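Practice diary, November, evening session

The fiddle section met at the Allton rooms with 13 players present. Prapai Nilsuwan led the warm-up in A major, followed by "Ulten Crossing" at a slow tempo, twice through without repeats. The second part remains uneven in the cross-bowed passage - the lower strings are late on the shuffle - and it was agreed to keep the tune at its present speed until the spring program is set.

Lucía Vallejo then presented her setting of "Khamphan Reel," numbered 194 in the section's tune book. The capo chart for the guitars has been corrected in bar 2. 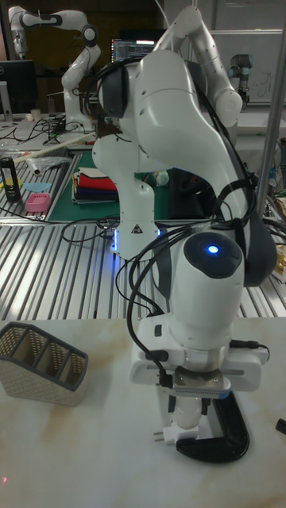 Should the guitars double the melody in the second part of the reel? They are to hold the bass runs the first time and join the melody only on the repeat.

Jarmila Hubáček asked that the new parts be copied in larger type. Anong Sitthichai will bring the mandolin part next time. The session closed at 9:15 with "Tiltavine Waltz," played from memory.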